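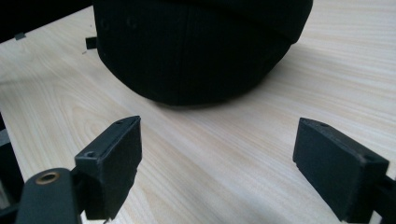
Home Reviews Guides Workshop Contact

12/5/19
By Siu-ming Yang

The Jultus Handbook of Good Practice for Hand-Held Gripper Work, reviewed

The Jultus handbook costs £249 for a ring binder of 143 pages and a year of updates. It sets out rules for people who record tasks with hand-held grippers so that a robot can learn from them. I have used it since March, and I still can't decide whether I bought a standard or a long opinion.

The opening chapters deal with the table. Rule 1 says the top must be "free of all items not named in the task sheet". Fine, but then an appendix lists things that may stay, and the list is so generous that two sensible people could set up quite different tables and both pass. Cable holes in the top are allowed. Marks on the wood are allowed if they are "minor". I wrote to ask how big a minor mark was and was sent the same page again.

The part on starting position is better. Fingers open, both clear of the object, and a pause before you move in. It sounds fussy, but we had been letting people begin with one finger already against the cloth, and those recordings were a pain to trim later. The pause alone made the job of finding the start much easier. I'd have paid for that page, though perhaps not £249.

Soft things get a chapter to themselves, and I turned to it with some hope. Caps are a misery. The crown gives when you press it, the strap goes where it likes, and a black one under poor light shows hardly any edge at all. The handbook's advice is to "approach from the most stable side". Which side of a cap is that? The drawing shows a box.
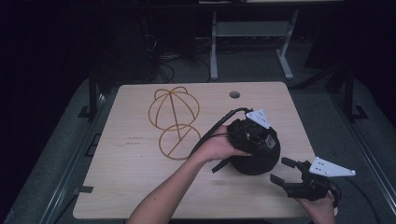 Two-handed work is where I began to lose patience. The rule is that the resting gripper must stay "in a neutral position" while the other one does its part. Neutral is never defined. Tomás Bragança, who shares the bench with me, took it to mean fingers open and held off to the side. I took it to mean fingers closed. We had both been following the handbook for weeks before we compared notes, and neither of us can be marked wrong by it.

Cables are handled properly, for once. Run them up and away from the wrist, leave enough slack for a full turn of the hand, and check them before each session. There's nothing clever in it and you could fit it on a card. Bare forearms or plain sleeves, no watches — also sensible, also short.

Then there is scoring. Every recording is meant to be marked against seven points, each pass or fail. We did this for 1078 recordings. Only 16 failed, and all of them failed on the point about lighting. A checklist that passes nearly everything may mean we are very good. I doubt it. I watched a fair number back and saw fumbles, second tries and grippers dragged along the wood, and none of the seven points asks about any of that.

The Nikolovski guide, which is free and much thinner, does ask. It wants failed grasps kept and labelled, and it gives a plain definition of a failed grasp that a new starter can use on the first morning. It says next to nothing about setting up the table, and its section on light is one paragraph. I use it all the same. The Nusow people at Dultport sell a training day built on the Jultus rules, and I asked them how they teach "neutral". They said it depends on the trainer.

My other grumble is the word "must". It is on nearly every page, with no hint of which rules were tested and which were somebody's habit. I'd happily follow an odd rule if I were told what went wrong without it.

Good: the start pause, the cable page, large type, and it lies flat on a bench.
Bad: the price, soft objects, anything involving two hands, and the scoring.

If you are setting up a bench from nothing and have the money, borrow a copy first and read the chapters on the table and the start. I shan't be renewing the updates. The only one we've had so far corrected the page numbers.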